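Maple board on a perforated top: clamp from above or fasten at the front edge?

Laryea73
Posts: 40
I have a maple board going on a perforated worktable and need it to stay flat with the whole face clear. Top clamps get in the way. Has anyone relied on fasteners along the front edge only?

cestano_joinery
Wouldn't. Front edge only means the back can lift, and flatsawn maple cups when the humidity changes. Mine had moved more than 2 mm by June. Use four points, with slotted holes at the rear.

Jaltdale
Disagree. If it's for light work the cupping is negligible. Seal both faces equally and leave it alone. Slotted holes are for tabletops.

cestano_joinery
Equal sealing slows the movement. It doesn't stop it. Check with a straightedge across the grain, centre and both ends. 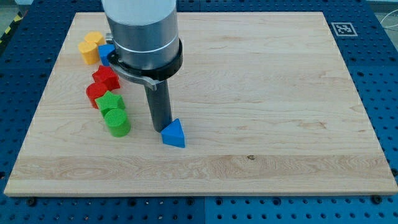

Visitación Vidal
Two dark round fasteners in the table just past the front edge, one toward each side. Front edge is slightly rounded. Small dark knot right of middle, in the lighter band; I'd keep screws well away from it. 

Laryea73
Good, that's the layout I had in mind. What finish?

Visitación Vidal
Hardwax oil, both faces, two coats.

Jaltdale
As I said.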